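The wall gets its turn

13 December 2025

I have been putting off painting the back room since March. I'd like to blame work, but mostly I just got used to it. You walk past a wall enough times and it stops being a wall you should do something about and turns into the place where the wall is.

What finally got me moving was Hanna Brzozowska coming over for dinner and asking (very kindly!) whether we were "going for a look" in there. We were not going for a look. So I spent that whole evening reading paint forums when I should have been doing the dishes, and I now have opinions about primer that I did not have a week ago.

My first plan was to just roll a coat of white over everything and call it done. Kieran Buckley, who painted his entire house last year and still talks about it, told me I'd be sorry. He says brown stains come right back through regular wall paint, sometimes before you've even cleaned the roller, and that I need a proper stain blocker first. Then sand, wipe, second coat, wait. I hate the waiting part. I'm a person who eats the cookies off the tray.

I looked at having someone do it for me. Two quotes! One was 1,881 and the other was 3,312, and that was for one room with a ceiling I can nearly touch. The second guy did have a very nice clipboard. I thanked them both and went and bought a roller.

Then there's the color. I brought home 4 sample cards and taped them up by the door, and I've changed my mind every single morning. There's a soft green I love until about lunchtime, when it goes sort of hospital on me. There's a warm cream that's lovely at night with the lamp on. The other two are both gray and I can't tell them apart anymore, so I've taken one down and I'm not sure which one it was.

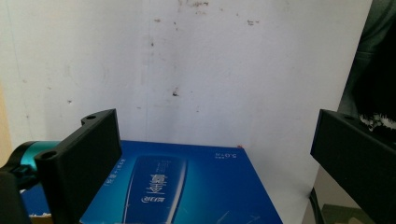 The wall as it stands, stains and all.

So the order of business is wash it with warm water and a bit of dish soap, let it dry overnight, and then get the primer on. I've got old sheets for the floor and a pair of jeans that were ruined already. My sister says to take the switch plates off instead of taping around them, and I've decided to listen to her for once.

If any of you have painted over old brown marks and lived to tell the tale, please leave me a comment with the name of whatever you used. I'm also taking votes on cream versus green. I'm leaning cream today, but ask me again after breakfast.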